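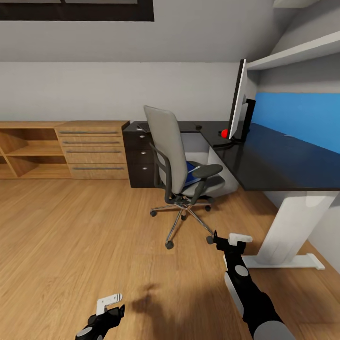

Lovisa Strömberg commented on my March post that a robot demo done in simulation is only half a demo, and that she would wait until there was real furniture to bump into. I had that in my head when I went to the open day at Brekke on Aug 21, 2025, because nearly everything they were showing was simulated.

I took the 7 train out and got there before the first talk. The setup was simple. There was a big screen on the wall, a row of seats, and a table at the side where visitors could take turns driving the arms. The software is called Lakora. The room they had loaded was a home office with a desk, an office chair, some drawers and a skylight. You hold a pair of handles and the two arms on the screen follow your hands.

Sverre Myklebust gave the talk. He kept it to 23 minutes and spent most of it on how they change the room between runs. The furniture moves, the colors change, and so does the light. He said they had 775 saved versions of the office so far and want 2000 before they try the same jobs on a real pair of arms.

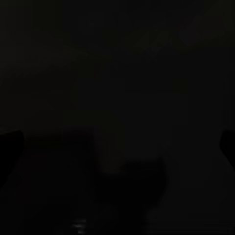 Lighting was the part I had come for. At home I have a small arm on a shelf in the garage, and it does fine until the sun goes down. Then the camera gives me mush and I switch it off. So I paid attention when they got to the low-light runs. With the gripper open wide, I could make out the two fingers and a squarish shape between them, only a little lighter than everything else, and I couldn't have told you what the shape was. Idun Sandberg asked how anyone is supposed to steer with that. Sverre said you go slowly, and that a person giving up on a run is useful to them too.

I got my turn after the coffee break. Driving is harder than it looks. My first problem was depth. I kept stopping short because I couldn't judge how far away the desk was, 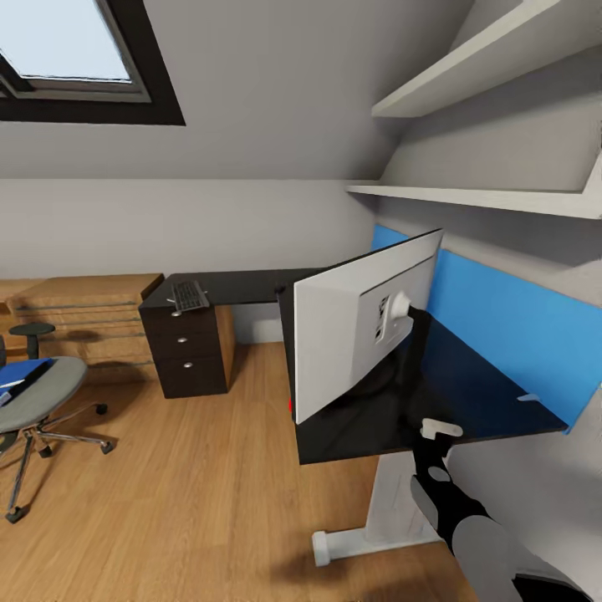 and when I corrected for that I went too far. The second problem was my elbows. The handles don't push back, so you don't feel it when the arm meets something. Gianni Marino went after me and was a lot smoother. He said he plays a lot of flight simulators, which may be it.

I asked whether the handles would be sold separately. Not this year. There is a sign-up list for the next open day, and I put my name on it. They plan to have the real arms set up by then, so Lovisa may want to come along. Parking is behind the building and the side door is the one to use.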